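May 14, 2018
Bench notebook, hands comparison, continued

Picking this up again after too long a gap. I had meant to write every evening while the impressions were fresh, and of course what happened is that I ran things all day, went home, and trusted my memory. Loukia has very kindly typed up her side from the log, so between the two of us I think we can put together a fair account, and anything I've got wrong she can correct in the margin as she always does.

For whoever reads this later: we are comparing the two-finger Brophy gripper that was on both arms until last week with the jointed metal hands that are on them now. Same arms, same controller, same head camera, same table. I wanted to change one thing only, and for once we managed it, apart from the wrist cables, which I'll get to.

The Brophy first, because I am fond of it and it deserves a proper goodbye. It closes, it opens, it tells you how far apart the pads are, and in all the time we've had it I have replaced one screw. On anything with two nice parallel sides it is hard to beat. Where it let us down was thin things lying flat. Olumide and I spent a whole afternoon trying to get it under the edge of a flat object without chasing the thing across the table, and the best trick we found was to push the object until it hung over the front edge and then pinch it from there. Works, but I wouldn't want to show that to a visitor and call it grasping.

Now the hands. Getting them on took the morning. The flange pattern matches the Plamadham adapter plates we had in the drawer, which saved us a trip to the machine shop, and I'd like it on record that I was told to throw those plates out in November and did not. The cable is the part I'm less happy about. It runs along the outside of the arm, and on the left we have to leave a loop of slack between the elbow and the wrist or it pulls tight when the wrist rolls inward. Too much slack and it wanders into the head camera's view. I've settled on a loop that seems all right for the reaches we do at this table — if you change the home pose, please check it again before you run at speed.

Controller notes. The first time we powered both hands together the left one dropped off the bus after a few minutes. I blamed the connector, Olumide blamed the cable, and Loukia quietly looked at the log and found that we had given both hands the same address. Fixed, with apologies to the connector. After that the cycle test ran clean: 1425 open and close cycles on the left hand, 2080 on the right (I let the right one go on through lunch), no dropouts on either. The fingers on the right do seem a little slower to uncurl than those on the left. I can't decide whether I'm hearing it or seeing it. Will time it properly.

Objects. We're keeping the set small for now so that we really learn something about each one. The roll of masking tape is my favorite, since you can take it by the outside or put a finger through the middle, and the two hands don't have to agree on which. We lay it flat, barcode label up, so the camera always has something with a bit of contrast to find. The clear plastic clamshell is there to be difficult. It is difficult for the fingers, and it's worse for the camera, because the lid throws back the ceiling lights and the depth image turns to soup wherever it's bright. Loukia would like to try a second view from lower down. I would like to try turning off one row of lights. We'll do both, hers first, as it's the better idea.

On the tape roll we ran 28 trials with each gripper, same starting spots inside the marked rectangle. The Brophy missed two, both times because the roll was sitting too close to the corner of the marking and the arm ran short of reach, so I don't hold those against it. The hands missed five, four of them in the first set before we slowed the thumb. For the clamshell I only have 15 trials per gripper and I don't trust them yet, as the camera problem is mixed in with everything else. My feeling is that the hands are kinder to it. The Brophy squeezes the two sides toward each other and the lid pops.

One more thing about the pose. With the old gripper we came in from straight above for everything, out of habit. With the hands it's much better to keep the forearm low and come in from the front with the fingers pointing toward the back of the table. The head camera can then see past the knuckles. I rewrote the approach that way and it was worth the hour.

To do, mine unless marked:
Time the right hand uncurling, against the left.
Clip the wrist cable down in a second place.
Low camera for the clamshell (Loukia).
Ask Proteck if they sell softer fingertips.
Send the Postalier loaner wrist back before they write to us again (Olumide, please!)
Redo the clamshell trials with both grippers once the camera is sorted out.

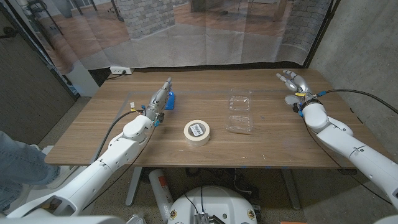
Can the finger hands use the same calibration file as the two-finger gripper?
Only the part that relates the camera to the arm bases. The tool offset has to be measured again for each hand, because the fingertips sit farther from the flange than the old pads did, and the grasp center moves as the fingers curl.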